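# The Small Oven Comes Back to the Table

Some time last November the big oven in our rented place at Olterard stopped holding its temperature. The repair was going to take five weeks, so I bought a toaster oven, put it on the table and cooked nearly everything in it until the part arrived. The part has been and gone and the toaster oven is still in use most nights.

Plenty of households have ended up in the same spot. Toaster ovens used to sit in the corner of the bench and do toast and the odd cheese melt. Now they turn up on dining tables, in home offices, in granny flats and in share houses where the kitchen is too crowded at six o'clock. They are cheap to buy, they heat up fast and you can move them. The moving is the part people get wrong, and I got it wrong too.

## Where to put it

A toaster oven needs clear space on all sides and above. The manual for mine asks for 100 millimetres at the back and 100 at each side, and I have found no reason to argue with it. On a kitchen bench that rules out the spot under the overhead cupboards and the spot beside the bread bin, so in a small kitchen there may be no spot left at all.

That is how ours got to the table. A table in the middle of a room has air on every side of it. You can walk around it, you can see the door of the oven from wherever you are sitting, and you can turn the oven to suit whoever is using it.

A round table takes a bit of working out, though. Square the oven up to the edge and its back corners go close to hanging over. Set on an angle and pulled in a little, it sits properly, with all four feet on the timber. Ours is on an angle with the door turned toward the chair I use, and the knobs are within easy reach.

Put something under it. I used a large ceramic tile from the Ralley tip shop. A sheet of cement board would do as well. The feet on these ovens are short, and a timber top will mark over time if it is heated in the same place every night.

## The cord

The cords on toaster ovens are short on purpose, and a table in the middle of the room is usually a long way from the wall. Read what your manual says about extension leads and power boards before you do anything else. Many say to plug straight into the wall and leave it at that. In our case the table moved to the wall whenever the oven was on, then moved back for dinner.

Whatever else is plugged in around the table - lamp, laptop, phone charger - is worth sorting out at the same time. Leads on the floor creep. They start out along the skirting board and a month later they are under the chair legs. Tie them, tape them or run them down a table leg. Chairs on castors are hard on leads, and so are people carrying a hot tray.

## The tray

The tray is the piece you handle most, and it gets the least thought. Mine lives in the oven when the oven is cold and comes out first, before I touch any of the knobs. It is easy to preheat with the tray forgotten inside, and then you are loading raw food onto hot metal with a tea towel in one hand.

Take it out, put it flat on the table between you and the oven, load it there and slide it straight in. The shorter the trip the better. The same goes in reverse, so have a board or a trivet waiting before you open the door.

A few habits that have stuck:

- Line the tray for anything with sugar or cheese in it.
- Leave a finger's width between the tray and the walls if you are using one that didn't come with the oven.
- Turn the tray front to back halfway through. The rear corners brown first in most small ovens.
- Empty the crumb tray every week, with the oven unplugged and cold.

## What it cooks well

Roast vegetables for two are as good as anything out of the big oven. So are chicken thighs, baked potatoes, savoury scones and a small loaf of banana bread. Fish is fine if you open a window. A full-sized cake is a poor bet, as the top sits too close to the element and colours long before the middle is set. Biscuits work in batches of six.

Add five minutes to most times until you know your oven, and don't trust the numbers on the dial. I bought an oven thermometer from Maldonado, the kitchen supply place on Urer Street, and found mine was running around 65 degrees off when it was set on high.

## The rest of the table

A table that holds an oven still has to be a table. We eat at ours, do the bills at it and fold washing on it. The rule here is that anything decorative goes back from the oven or off altogether while the heat is on. Artificial flowers are the usual offender, because people think of them as safe. Most are polyester on wire with plastic leaves, and they soften long before a real bunch would wilt. Shift them to a shelf while you cook and put them back once the oven has cooled down.

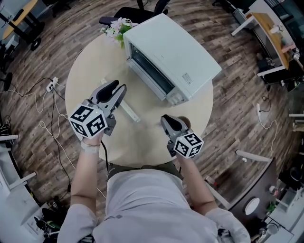
Wiping down is the last job and it goes faster if you do it before the plates are washed. Warm water and a drop of detergent on the table, a dry cloth on the top of the oven, and the glass door only when it is cool enough to lean a hand against.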